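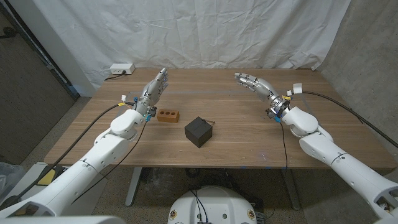

What are we trying to find out at the Bavance crossing? How long a person on foot stands at the curb before stepping out, and how often that person gives up on the button and goes early.

That's the whole question and I want to keep it that small. Last time we tried to do speeds and near misses too, and ended up with three half-filled sheets.

Got the first full count typed in this morning and it's a beauty. 2,529 people crossed on foot over the count period, 293 of them against the signal. I had guessed lower! The early crossers bunch up hard at the bus stop end, where you can see your bus coming and the walk light just won't come. I'd cross too.

Things to sort before the next count:

- the north pole sheet has no column for people who push the button and then leave. Add it.
- strollers and wheelchairs need their own mark, the "other" box is useless
- ask Jad whether the Lemano folks log button presses at the controller. If they do we can line them up with our times

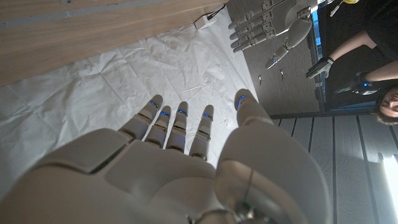 **Tistlow, December 10, 2025**

Walked the site after lunch with Jad Boutros. He brought the measuring wheel and I brought the wrong clipboard, so the notes are on the back of a bus timetable, copied here before I lose it.

The crossing is 40 feet curb to curb. I'd have sworn it was less. From the stop shelter to the marked crossing is 300 feet along the sidewalk, and of course people cut straight over in between. There's a worn track in the grass strip right where you'd expect one. Jad wants the second crossing put there and I'm with him all the way, it's where people already walk.

Signal notes: the walk phase starts promptly if you press during the side street green. Press just after and you wait through a full cycle. We both did it several times, feeling silly, and got the same thing each time. So the delay depends hugely on when you arrive, and an average wait is going to hide that. Plot every wait as a dot. I'm really looking forward to that plot.

Streetlight on the east side is half behind a tree. In leaf it must be worse, so go back in April after dark and look again.

Jad's idea, which I love: chalk a short line back from the curb and start the clock when a toe passes it. Much easier than deciding when someone is "waiting." We tried it on each other and our times agreed nicely. Chalk is in the gray tub, bring spare.

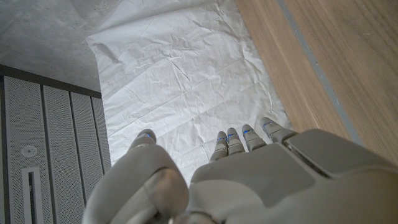
*Last edited: the evening after the site walk (typos, added the Iglesias bit)*

Iglesias Street for comparison. Same kind of road, same bus, but it has a refuge island in the middle. If the island matters the way I think it does, people there should take the road in two bites and the early crossings should look different: shorter hesitation, more looking the second way from the island. Same sheet, same hours, same chalk line. Don't change anything else between the two or we can't compare.

Open questions, no order:

Do we count someone who starts early and finishes on the walk light? I say yes, early is early. Jad says separate mark. Probably his way, we can always add them together later.

Groups. If one person goes, the rest follow, I saw it over and over. So the early crossers aren't independent of each other and I need to note who was first. A little ring around the leader's tick would do.

Rain days, keep or drop? Keep for now and flag them.

Next: redraw the sheet, print on the heavy paper, try it for one signal cycle at Bavance before trusting it for a whole count.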